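Robotic Memory and Processor Service: Working Rules FAQ
Maintained by Dalva Bezerra, Nallamness Cell Engineering
Revision 6, 4 June 2018

Scope

These answers apply to any cell in which a single arm works inside an open computer chassis. They supplement the site safety rules and do not replace them. Where the two differ, the stricter one applies.

Does the chassis have to be disconnected from mains power?

Yes. Remove the power cord and press the power button once before the chassis enters the cell. Standby voltage on the board is treated as live voltage. A switch on the power supply is not accepted as isolation.

Who may enter the cell while the arm is enabled?

The operator named on the shift sheet, with the enabling device in hand, in reduced speed mode. In our cells reduced speed is capped at 80 mm per second measured at the fingertips. The cap applies during teaching, recovery and any replay of a program that has been edited since its last full run.

How is the chassis positioned?

On its side, board facing up, with the side panel off. Set it against the table stops and check that it does not rock. The parts fixture goes next to the chassis, inside reach, so that the arm never carries a module over the operator's side of the table. Parts are returned to a holder and are never set down on the board or the power supply.

What clearance is required above the board?

Free moves are made at the transfer height stored with the chassis model. The arm goes below that height only on a vertical approach, and only after the target has been confirmed. Sideways moves below transfer height are limited to 4 mm – enough to correct alignment and not enough to reach the next slot.

Which views have to be checked before a contact move?

At least one from the wrist and one from the side. The wrist view is used for fingertip position relative to sockets, latches and loose wires. The side view is used for arm posture and clearance to the chassis walls.
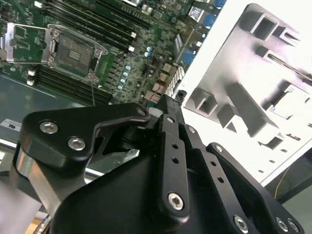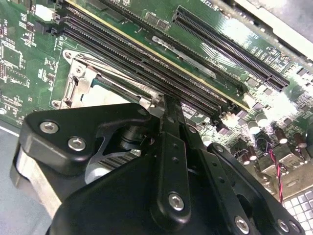
Wrist views; the next two are side views.

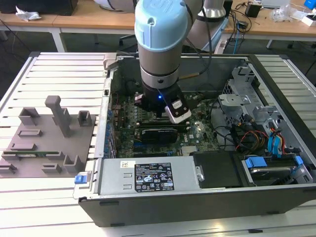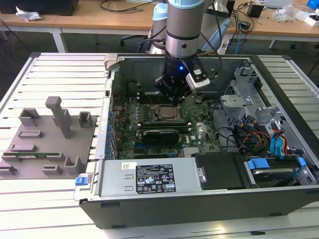 Jailson Pacheco objects that two views are too few for a deep chassis. A drive cage can hide the far side of the gripper from a side camera, he writes, and the wrist view says very little about depth. He would require a third view for any chassis with a cage taller than the memory slots, and a slow dry run with the fingers closed where a third view cannot be had. The dry run has been adopted in this revision. The third view is under review at the Mollel site, with a decision due in January.

What about glare?

Bare metal and solder mask reflect strongly under task lighting. If a reflection hides the feature being approached, the move is stopped and the light is changed. Raising camera gain is not a substitute. Latch state must never be inferred from a washed-out area.

Is there a force limit for seating a module?

There is one per module type, listed in the cell data sheet. Use the listed value. If the limit is reached before the latches close, retract to transfer height and inspect the slot. One retry is allowed. After that the module is seated by hand with the arm disabled.

May the gripper touch an exposed socket contact field?

No. An open socket is a keep-out zone for everything except the processor itself. If a socket will stay open with no processor in it, fit a cover before working elsewhere on the board.

What are the grounding rules?

Table, fixture and gripper body share one ground point. Resistance is measured every 14 days and written in the cell log. Fingertip pads must be dissipative – printed replacements need a reading of their own before use.

How are loose cables handled?

Tie them back or route them outside the approach path before the arm is enabled. Twisted pairs near the memory slots are the usual snag point. A cable that moves during a run is a stop condition.

Who approves an exception?

Sebastião Queiroz or Damian Stępień, in writing, for one chassis and one shift. Verbal approvals are not valid. Copies go in the cell log under the chassis number.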